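Wrist camera depth drops out over polished steel

Maëlys Guillot
Our planner picks blue blocks off a steel table in front of a crate rack. Wrist depth has holes over the tabletop, and the planner treats reflections as obstacles. Filtering – 7 frames, median – didn't help. Any ideas?

Color views, three wrist and one fixed:
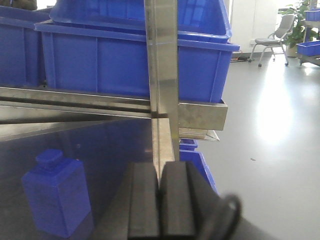
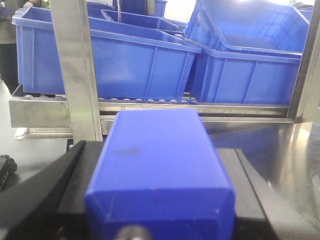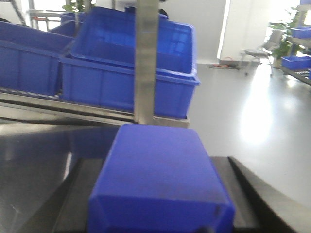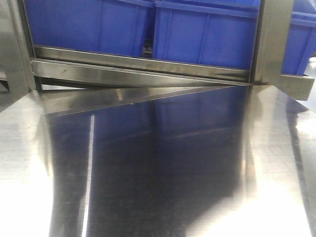 2 replies

Jacqueline Millet
Fit the table plane once from the fixed camera and drop every point below it. Mask the fingers too.

Fekthorpe36
Try matte spray.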